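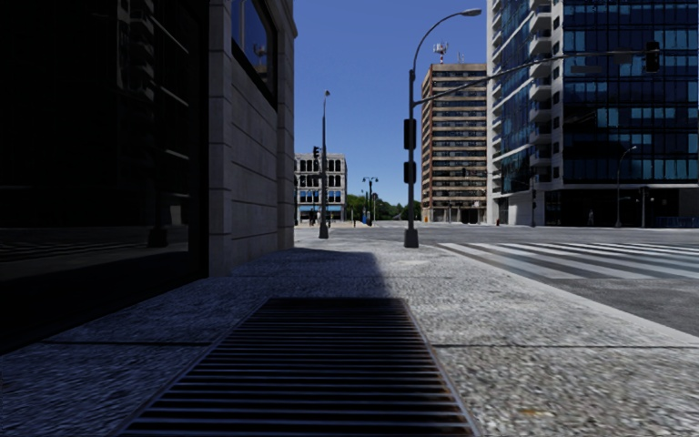
Downtown in the simulator, coming up to the crossing. Look at that sky!

August 10, 2019

Print | E-mail

So the Momarari sidewalk runs are going again, and I've spent most of this week driving a robot I can't touch down pavements that don't exist. I love it. The idea is simple enough: I steer, the software saves what the robot sees along with what my thumbs did, and later the network tries to learn the one from the other. We have 142 good runs so far and I want 200 before I train anything.

The first lot, back in February, was rubbish (my fault). I drove far too neatly, always down the middle, so the poor thing had never seen how to get back from a wobble. Now I start some runs too close to the wall, or pointing at the kerb, and only keep the bit where I straighten up.

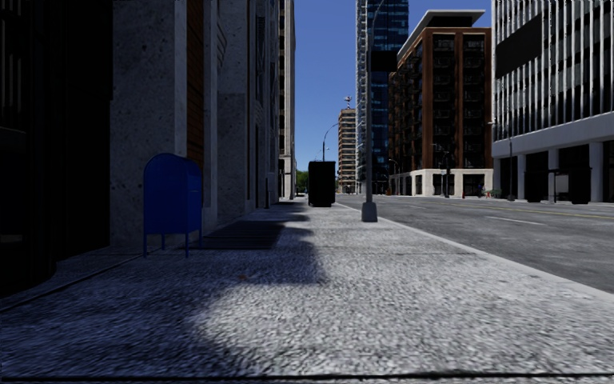
Shadows are my other worry. The edge between shade and sun is so hard that the last network treated it like a step and stopped dead, so I'm doing 30 extra runs along the sunny-and-shady stretches, both directions. After that it's street furniture, passing on the left and then on the right, until I'm sick of it.

Comments

Detlef Strobel: Do you throw away the runs where you hit something?

Reply: Yes, but I keep the seconds before if I was recovering nicely!

Barnport: Try mirroring them left to right, it doubled my set for free.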